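Molded Parts Storage: Changes to the Ofori Workroom

Heltarum has completed the first stage of its review of how molded plastic parts are stored and packed in the Ofori workroom. The revised arrangement took effect on 30th May and applies to all staff who handle stock for the Treleo line.

Black molded parts are to be kept on the upper level of the yellow units, and small hardware on the level below. Parts awaiting packing are placed in a plastic bin with a flat piece of cardboard beneath them.
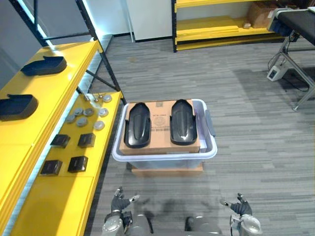
The review covered 1055 parts held under the previous system, of which 151 had been recorded under more than one stock number. Those records have been merged. Algirdas Org, who oversees stores at Heltarum, has asked that any remaining duplicates be reported to the stores desk in writing.

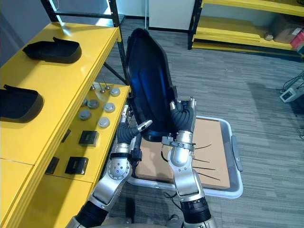

Staff are reminded to hold the larger parts by the rim and to keep the inner face clear of contact with hardware. Parts with surface marks should be set aside for inspection and entered in the log before the end of the shift. 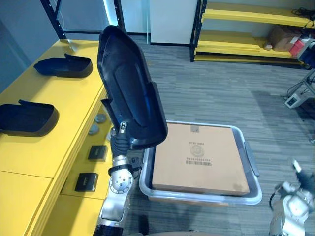

The second stage, covering the Hundness storeroom, is scheduled for July. It will include 709 parts. Revised shelf labels will be issued to supervisors before that work begins.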